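Subject: Re: [imovdale-residents] Bottle refill point at the Vendoleo hall
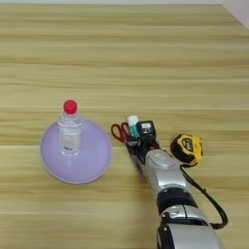
Clear water bottle on a wooden table

Maksym Hnatiuk wrote:
> Does the refill tap by the side door still cost anything? The old
> sign said 90 cents and I don't carry coins.

It has been free since May. The sign should have come down then, and I'll remove it when I'm next in. The tap runs from 7 to 5. Bottles taller than the spout won't fit, so bring a small one or use the kitchen sink in room 332.

The filter is due for a change. I have asked Bretus for a price.

Khairul Lumbantobing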